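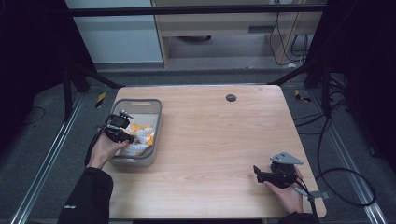

Light wooden table, gray basket on the left side.

Suvano Daily Diary, undated, lined pages

I keep a diary since many years, mostly the weather, my health and what work was done in the house. My old books were from Nandano, but the shop near me stopped to sell them, so in August I ordered the Suvano. Now I have filled 101 pages and I think I can give a fair opinion.

The book has 158 pages, and there are no printed dates. For me this is the best thing about it. When I was ill with a cold I wrote two lines per day, and after a visit from my sister I needed almost three pages. In a dated diary I would have empty boxes or I would write in the margin. At the top of each page there is a small line for the date and another one for the weather. The weather line is too short. "Frost early, mild later, wind from north" does not fit, even with small letters.

The paper is cream and quite smooth. With a pencil or a ballpoint it is very good. With my fountain pen the ink needs time to dry, and I have spoiled several evenings by closing the book too soon. It does not go through to the other side, only a light shadow.

The binding was stiff in the first week. I had to hold the left page with my hand. Now it stays open by itself, but only from page 20 or so -- the beginning of the book still wants to close. The ribbon is thin and its end has started to open. I put a drop of glue on it.

I compared it with the Seltwood diary, which my sister uses, and the Jenkins pocket one. The Seltwood has a harder cover and better paper, but it is heavy and I would not write in it in bed. The Jenkins is nice for travel, but the lines are so narrow that I cannot read my own handwriting in it later, and I do like to read what I wrote in the same month of the last year.

What I miss: numbers on the pages (I wrote them myself) and some kind of pocket at the back for receipts and letters.

I give it 3 stars out of 5 for the ribbon and the weather line, but I have ordered a second one already.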